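3.2 The reading groups and their use of Deuterozechariah

The second part of our material comes from the reading groups at Ultberg. These groups met from September on to read Zechariah 9–14 in translation, together with short passages from the Book of Watchers. In total, 197 written responses were collected. Most are short, often only one paragraph, and they were written by hand directly after the reading.

We did not ask the readers for a definition of apocalyptic. Kordestani had done this in the earlier Slanina study, and the answers there mostly repeated the introduction of the study Bible. Instead, each reader was asked to mark the verse where, in his or her view, the prophet stops speaking about the present time.
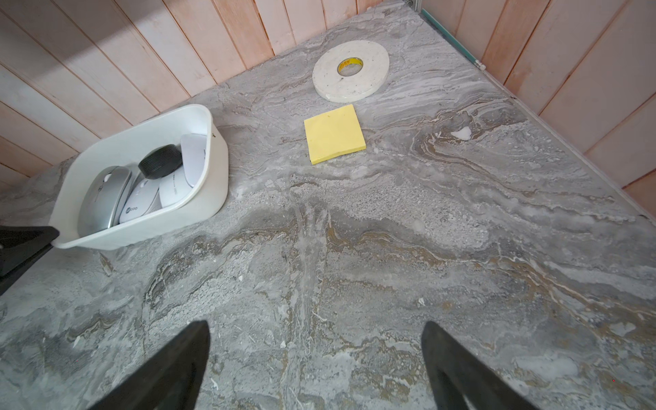
Figure 3. Countertop with gray marble pattern, set between walls of wooden boards.

The answers fall into two main types. The first type places the change at Zechariah 12:1, where the new heading stands. Readers of this type follow the form of the text, and they often mention the word "oracle" or "burden" as their reason. The second type places it only at 14:1, with the coming day of the Lord. Here the reason is more often the content: the splitting of the Mount of Olives in 14:4 is felt as something that cannot happen inside ordinary history. A smaller number of readers chose 9:9, and their responses are discussed in section 3.4.

It must be said that the two types are not always clean. Montoya, who coded the responses first, found about 80 in which the reader marks one verse but argues for another. Sithole coded the same responses again, and the disagreements were settled in discussion. 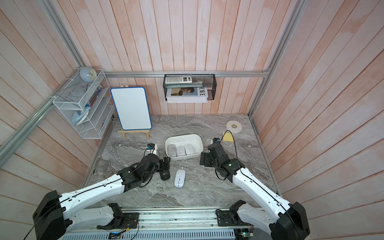 Figure 4. Two white-and-black robot arms over the marble-patterned tabletop, with small objects in the middle.

For the question of origins this result is of limited weight, of course. Modern readers cannot tell us how a text was heard in the Persian period. But they can show which signals in the text are strong enough to work without a commentary – and the heading in 12:1 is clearly one of these. Yupanqui comes to a similar view in her work on the Kanditska sermons, although her material is later and much more polemical.
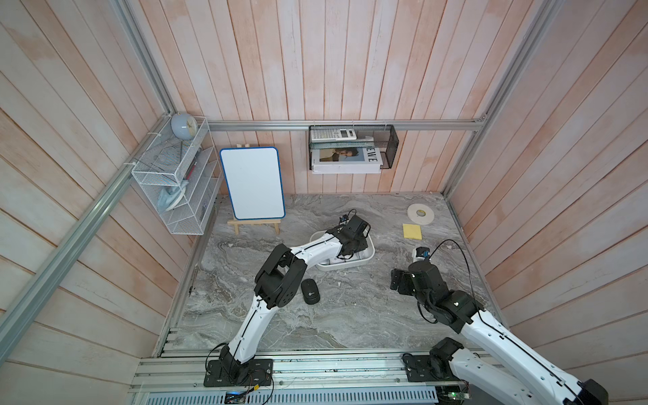 3.3 Responses to the Book of Watchers

The passages from 1 Enoch 6 to 11 were new to nearly all of the readers. Their responses are longer, and they compare the story with Genesis 6:1–4 more often than with any prophetic book.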